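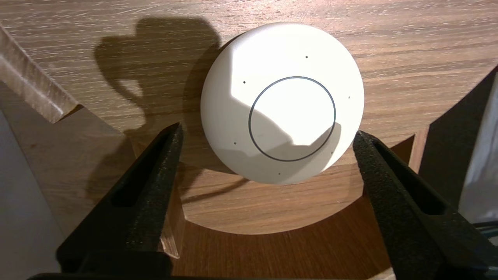 Fig. 1. Round white device with a ring on its face.

Fire safety in rented homes, handout 2
Tutor: Noémie Tanguy

Every home should have a smoke alarm on each floor. Press the test button once a month and listen until the sound stops. Do not paint the cover - paint can close the small openings.

Before you sleep, shut the inside doors. A closed door holds back smoke and gives you more time. Keep the way out free of bags and shoes.

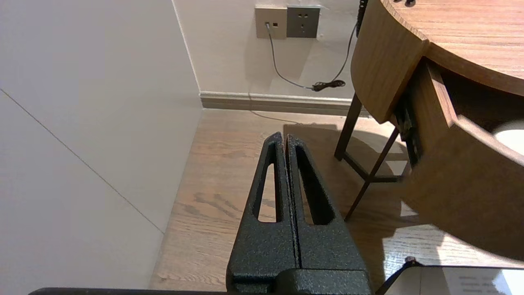 Homework

Draw a plan of your home and mark two ways out. Bring it to Euan Rennie in room 24.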